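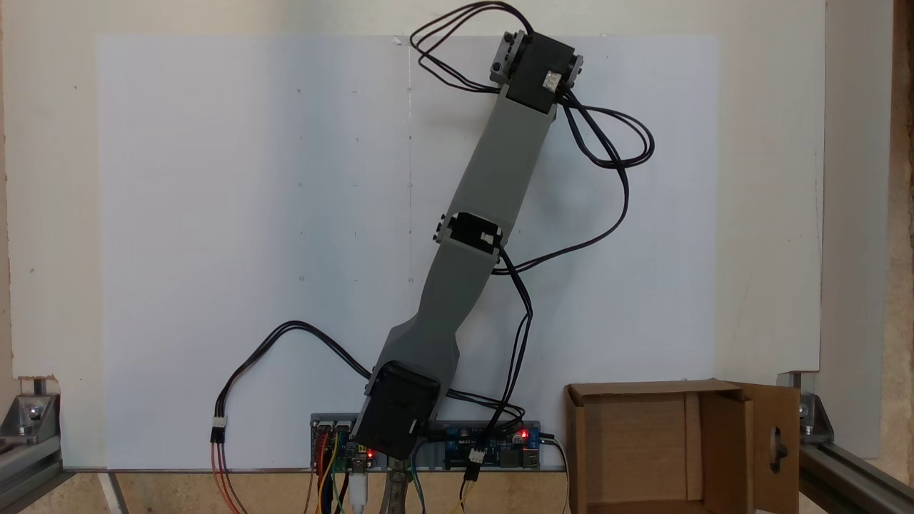
Desk mat or just paper?

skuvetti_owner
Posted Tuesday, 9:14 pm

My table is a white Skuvetti with the glossy top and it shows every scratch. The Daltereck mat gets recommended in every thread on this board, usually by people who have owned one for two weeks. It costs more than the table did used. So far I just put down a big sheet of white paper and change it when it gets ugly. Can somebody tell me what the mat does that the paper doesn't?

marlboard
It doesn't slide and it doesn't tear. Paper is fine until you drag something with a corner across it. I went through a whole Drorkis roll in April before I gave up and bought the mat.

skuvetti_owner
A whole roll in a month sounds like a lot of dragging. How long is a roll, 10 yards?

marlboard
10, yes. And I do drag things.

pinfold
I had the Daltereck. It curled at two corners and never went flat, and that was after 3 nights under a stack of encyclopedias. Also it's dark green, so small black screws just vanish on it. White paper wins there.

marlboard
Mine is flat. You probably got a bad one, or you unrolled it cold.

pinfold
Or they sell bad ones. Why do I have to warm up a mat?

Salamatu Ansah
What weight of paper are you using, and is it held down anywhere? That matters more than the brand. Thin stuff from a roll wants to roll back up. I buy flat sheets from Kwok, the heavy ones, 14 to a pack, and tape the two back corners only. If you tape all four it bubbles in the middle when the room gets humid. 

skuvetti_owner
Not sure I believe the humidity part, but ok. 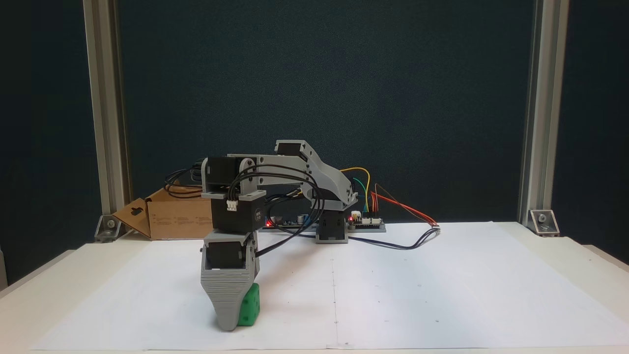 White table, white paper, green cube toward the front left.

Salamatu Ansah
Big sheet, good. I'd move that cable running off to the right so it goes around the paper instead of over it. Every time you tug it, the sheet gets tugged too.

marlboard
White on white would drive me crazy. How do you see where the paper ends?

skuvetti_owner
I look at it.

pinfold
Is that cube foam? It looks like one of those big classroom dice. Foam won't mark anything, so I don't see what you'd be protecting the table from.

skuvetti_owner
Screwdrivers, mostly. And coffee.

marlboard
Coffee goes straight through paper. The mat wipes clean. Just saying.

skuvetti_owner
That's the first real argument for the mat in this thread. Still not paying for it — I'll try a pack of the Kwok sheets and see if they last.

Salamatu Ansah
Get the matte ones. The coated ones glare under a desk lamp.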